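Choosing a hand-held gripper: what a month of side-by-side trials showed
May
By a staff writer, Workshop Notes

The team at Starkance has spent the spring deciding which hand-held gripper to build its next set of recordings on. It had two designs to choose between, the older Bhat and the newer Willumum, and enough money to equip 10 operators with one of them. The trials were run at the company's rooms in Pastton by its hardware lead, who agreed to talk through the results on condition that the piece stuck to the equipment and left the staff out of it.

The first question was why the company had bothered with a trial at all, when most groups pick a design from a paper and print it.

"We did that last time," the hardware lead said. "We printed the Bhat, we liked it, and we found out what was wrong with it after we had paid people to use it for weeks. The data was usable but a lot of it had to be thrown away. I didn't want to go through that again."

The trial was kept small. Operators did the same 10 household and office tasks with each tool, among them folding a cloth, wiping a board, putting a lid on a tub and plugging in a cable. Each session was recorded by the tool's own camera and processed the same afternoon. By the end there were 743 recordings, split as evenly as the timetable allowed.

Weight came up straight away. The Bhat is the lighter of the two and everyone preferred it for the first hour. The Willumum carries more at the front, and operators noticed it in the wrist.

"People told me the Bhat was nicer to hold, and it is," the hardware lead said. "But when I looked at their recordings from late in the day, I couldn't see much difference. They slowed down on both. What they needed was more breaks, and we have put those in whichever tool we use."

The jaws were a clearer matter. The Bhat has narrow fingers that close on a point, which suits small parts. The Willumum's are wider and flatter. On the cable task the Bhat was quicker and dropped less. On cloth, and on anything with a handle, the Willumum did better, and operators made fewer second attempts.

Asked whether it would have been possible to fit the narrow fingers to the wider tool, the hardware lead said they had tried it for two days.

"It fits, with a spacer. Then the jaw doesn't close square, so you get a gap at the tip. You can file the spacer down. I filed one down and it was all right, but I am not filing down 20 of them. If somebody wants to redraw the part properly I will print it."

Most of the lost recordings had nothing to do with the fingers. They came from tracking. Of the sessions rejected in processing, 18 failed because the software could not work out where the tool had been, and nearly all of those were done in the small room at the end of the corridor, where the walls are plain.

"Bare walls are bad for us," the hardware lead said. "The software wants corners and edges, things it can pick up again when you turn round. We moved the shelf out of there to make space and the failures went up. So the shelf went back in."

The wide lens on both tools helps with this, at the cost of bending everything towards the sides. New operators sometimes ask whether the camera is faulty when they first see their own footage. The bend is taken out later by the calibration, and the raw recordings are kept as they are.
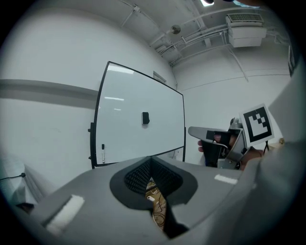

Markers were the other part of the tracking problem, and the one on which the hardware lead had most to say. A printed square can be read from across a table if it is flat and evenly lit, and not at all if light is bouncing off it. The second gripper carries its marker on top, a blocky black-and-white pattern on a white card, where another tool's camera can find it while a hand is wrapped round the grip below. Ceiling lights are the thing to watch for. They leave a bright patch near the corner of the whiteboard, and a shiny marker would do the same at the wrong angle.

"We laminated the first lot, which was a mistake," the hardware lead said. "They lasted very well and you couldn't read them. Now we use matt card and replace it when it gets dirty. It costs next to nothing."

Cabling is still a complaint with both designs. The Bhat's comes out at the back and catches on sleeves. The Willumum's is better routed but harder to get at, and changing one means opening the housing, a job of half an hour for somebody who has done it before. Three were changed during the trial.

On the controller side there was little to separate them. Both use the same board and the same recording software, and both drop frames if the storage card is nearly full. The company has added a check at the start of each session that refuses to record when space is short. Operators found it annoying for a week and then stopped mentioning it.

The choice in the end was the Willumum, with the Bhat kept for cable and connector work. The hardware lead did not describe it as a clear win.

"If our work was mostly small parts I'd have gone the other way. It's mostly cloth and kitchen things, so the wide jaw is worth having. I would still like it to be lighter."

The first of the new tools are being assembled now. Each will be calibrated twice, once on the bench and once after a full day of use, to see how far the camera mount shifts. The older mounts did shift, and the amount was different on every tool. If the new ones do the same, the plan is to change the screws before changing anything else.

Recent items
Matt or gloss: printing markers that can be read
Storage cards tested over long sessions
Two-handed tasks and how to time them
A visit to the Pastton print room
Readers' letters: wrist strain and rest breaks

Contact the editor | Copyright Workshop Notes | Back to top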